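Drelilow推出经典车侧窗玻璃密封条复刻件 六月起开放门店安装

2023年1月12日，经典车零部件供应商Drelilow宣布，旗下Woston系列新增后侧窗及三角窗密封条复刻件，适用于上世纪七十年代生产的双门轿车和硬顶车型。新品即日起接受预订。

本次上市的密封条共6种截面，覆盖固定式后侧窗、可开启三角窗以及车门玻璃内外压条。产品采用三元乙丙橡胶挤出成型，转角部位为整体模压，安装时无须现场裁接。

Drelilow表示，原厂密封条停产多年，车主此前多依靠拆车件或通用胶条替代，前者普遍老化，后者与窗框槽口不易贴合。研发期间，公司在Anstead仓库对库存旧车逐台测绘，整理出3262条尺寸记录，并据此确定了各截面的公差。

同一车型在不同年份可能使用不同尺寸的侧窗，订购前请核对车架号及玻璃下角的印字。改装过玻璃的车辆，应以实测窗框为准。

订购与安装

一、预订
车主可通过Drelilow网站或电话下单，订单确认后60天内发货。整车套装包含左右两侧全部胶条、固定卡扣和一支润滑剂。

二、尺寸核对
不确定型号的客户可预约到Drelilow办公室比对样条，请携带旧胶条一段，长度不少于10厘米。 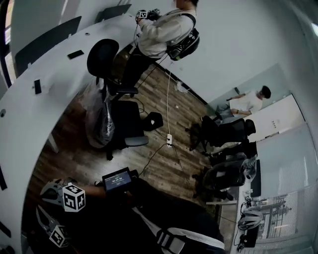

三、门店安装
六月起，Yap汽车玻璃的6家门店将提供安装服务，工时费由门店另行报价。自行安装的客户可下载说明书，玻璃拆装建议两人操作。

四、质保
密封条自签收之日起质保两年，因窗框锈蚀或使用溶剂型清洁剂造成的损坏不在质保范围内。

关于Drelilow
Drelilow从事经典车橡胶件、饰条及玻璃附件的开发与销售，产品以Woston系列名称供应零售客户和修复车间。

媒体及经销商垂询，请通过公司网站“联系我们”页面留言。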